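Success Rates Hide the Handover

By Revathi Kaimal
July 1, 2021

Most papers on two-arm manipulation report a single number per task: the share of trials in which the object ended up where it was supposed to be. I think this number should be demoted to a footnote, at least for any task in which one arm passes something to the other.

My complaint comes from a replication. In May, Deepika Nair and I retrained a published imitation policy on our own demonstrations of a ring handover. The left gripper picks up a thin metal ring, presents it to the right arm, and releases. We collected 512 demonstrations and ran 80 evaluation trials per checkpoint. Two checkpoints, taken from the same training run, came out with identical success rates. By the convention of the field they are the same policy.

They are not close to the same policy. The first brought the ring to a consistent pose, waited, and let go after the other gripper had closed. The second opened early in a large share of trials and got away with it, since the receiving fingers happened to be under the ring. A ring is forgiving in this respect. A washer with a smaller hole, or a ring held a little lower, would have exposed the difference at once.

The information needed to tell them apart was already on disk. Each arm carries a camera near the gripper, and each camera records the full trial. In the views from the left arm, the ring and the opposing arm are visible together, and that is the part of the task where the two checkpoints part ways.
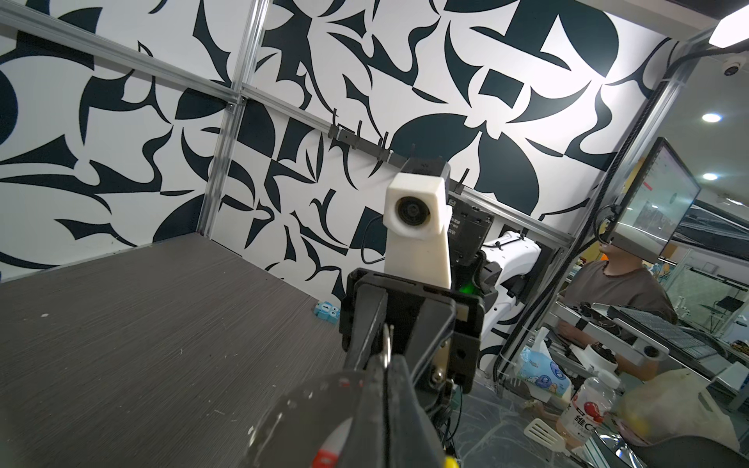 View from the left gripper: the ring between the inner fingers, with the other arm facing it.

Deepika labeled three events in every trial: first contact by the receiving gripper, full closure, and release. The interval between closure and release, signed, is the quantity I would like to see reported. A positive value means the object was held twice for a moment. A negative value means it was briefly held by one finger, or by none. The labeling is tedious, but the total was 2,784 short clips across all checkpoints, and two people finished it in under a week.

Two objections come up. Chak-lun Shih argues that a task metric should be indifferent to style, and that if the ring arrives, the policy has done its job. This would be fine if papers claimed only that the ring arrives. They usually claim that the method coordinates the arms, and the endpoint contains no evidence of that. Ruben Maes objects on cost: hand labels do not scale to a benchmark with many tasks. He is right about the cost. Gripper position logs give closure and release for free, though, and only first contact really needs the video. I would accept the two logged events as a minimum.

A weaker form of the proposal is to publish the wrist video for every evaluation trial, failures included, and let readers do their own counting. Storage is cheap enough. Selected clips on a project page do not serve the same purpose — they show what the authors' best trial looks like and say nothing about spread.

We will post the signed intervals for both checkpoints along with the labeling sheet. The retraining code needs cleanup first.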